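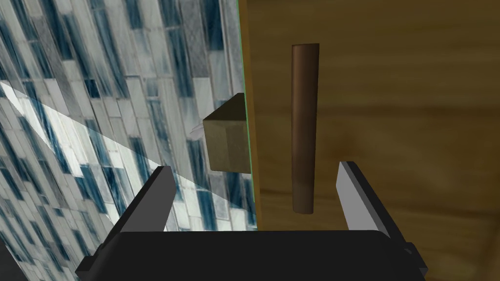
Cabinet panel, wood grain running across, edge strip on the left

Ticket 157 - Grain direction wrong on cabinet fronts after library update
Product: Plarum 4, kitchen and joinery module
Raised by: Dwight Morin, Tedton Joinery
Status: Closed, workaround given
Priority: Normal

Original report

Since the May update, tall doors in my Juška range print with the grain running sideways on the cutting list. On screen they look the same as they always did. I only noticed when the nesting sheet came out with the doors turned through a quarter and far more waste than usual. Drawer fronts are fine, they are meant to run across. It is the tall doors and the end panels that are wrong.

I have restarted, cleared the material cache and put the oak back in from the original disc. No change. I have a kitchen to cut and can't send this to the saw as it is.

Support, first reply

Thanks Dwight. Please send the project file and a copy of your materials folder. Can you also check one thing for us: open a door that is wrong, go to Part, then Finish, and tell us what it says next to "Grain follows". It should be one of Length, Width or Parent.

Dwight Morin

Files attached. It says Parent on all of them. I have never set that. The older jobs on the same machine say Length.

Support

That narrows it down. "Parent" means the door takes its grain direction from the carcass it is fixed to. The update changed the default for new parts but should have left saved ranges alone. We opened your file here and got the same cutting list as you, so it isn't your computer or your printer driver.

Please try the following on a copy of the job:

1. Close Plarum and copy the Juška range file somewhere safe.
2. Open the range editor and select all doors and end panels. Leave the drawer fronts out.
3. Set "Grain follows" to Length and save the range under a new name.
4. Open the job, go to Replace Range and pick the new one.
5. Run the cutting list again.

Dwight Morin

Partly worked. Doors are right now. End panels still come out sideways, and the edging has moved as well. On the end panels it is putting the 2 mm lipping on the back edge instead of the front. That wasn't happening before step 4, I checked the earlier print.

Support

Understood, and sorry about the edging. End panels are stored with the long side as Width, so setting them to Length turns them the wrong way. That was our mistake in step 2. The edging is tied to the grain setting, so it turned with it.

Set the end panels to Width, leave the doors on Length, save and run Replace Range again. Then open any one end panel and check that Edge 1 shows the lipping.

Dwight Morin

End panels correct. Edge 1 has the lipping. Cutting list now matches the one I printed for the same layout in the old version, apart from one filler piece which I had changed myself.

One more question. I have 60 or so old jobs that use this range. Do they all need doing by hand?

Support

No. Old jobs keep their own copy of the range until you press Update Parts. If you open one and don't press it, nothing changes. If you do need to update one, use Replace Range with the new file and skip Update Parts altogether.

We also found a second cause while looking at your folder. Your oak is linked to the Trilska sample pack, and that texture is stored across the sheet. On screen the program turns it to suit the part, so a door can look right when the cutting list has it wrong. Go by the arrow on the part label and not by the preview until this is fixed.

Dwight Morin

Right, that explains why the preview looked normal. I have been going by the preview for years. First sheet cut this afternoon and the doors are good. Happy for this to be closed, but please put a warning in before Update Parts - it goes straight through at the moment with no way back.

Support

Request for the warning passed to development and linked to this ticket. The default setting is logged as a separate fault. Keep the copy of the old range from step 1 until that fix has been released.

Ticket closed.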